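How to Budget for a First Robot Arm Cell

Updated 3/20/24

Most small labs and shops start with the price of the arm and work outward. That leaves the table, the gripper parts and the staff hours to be paid for later, usually from a budget that has already closed. The steps below are the ones we used to plan the Ghumman cell, which went to purchasing in December.

Step 1. Write down the task

One paragraph is enough. Say what gets picked up, where it sits, where it goes and how often. Ours was small blocks and cards on top of a chest of drawers, plus opening the drawers themselves. If you can't fill the paragraph yet, hold off on asking for quotes.

Step 2. Build it in simulation first

Before ordering hardware, model the arm, the table it mounts on and the furniture it has to reach. We used a package called Donden, but any simulator that has your arm in its library will do. Check three things: whether the gripper can come straight down on the object, whether the elbow stays clear of the wall, and whether the low drawer handle is within reach from the base position.
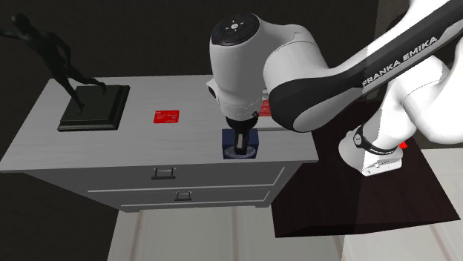
Simulated cell: Franka Emika arm on a wooden table, gripper closed on a block on top of the chest.

Move the base and run it again. A change of a few inches costs nothing at this stage. After the table is bolted down it means a day of work and a new calibration.

Step 3. List the parts around the arm

Get a separate line for each of these:

Mounting table or pedestal
Gripper and spare fingers
Safety stop and floor marking
Control computer
Cables and power
Shipping and insurance

We set aside $1000 for spare fingers and small fixtures and spent all of it. Ask the seller for the lead time on every line, too. Our reseller, Nekton, quoted 42 days for the arm and 90 for the table we wanted, so we switched to a table from Ulidum that was in stock.

Step 4. Add the hours

Plan for installation, safety review and training. We allowed 7 working days and charged them to the project at the normal staff rate. Put maintenance on the following year's budget now, while the request is open.

Step 5. Send one request

Put the simulation pictures, the parts list and the hours in a single file. Purchasing will ask for the quote numbers, so copy them onto the first page. Keep the simulation files with the order until the cell has been accepted.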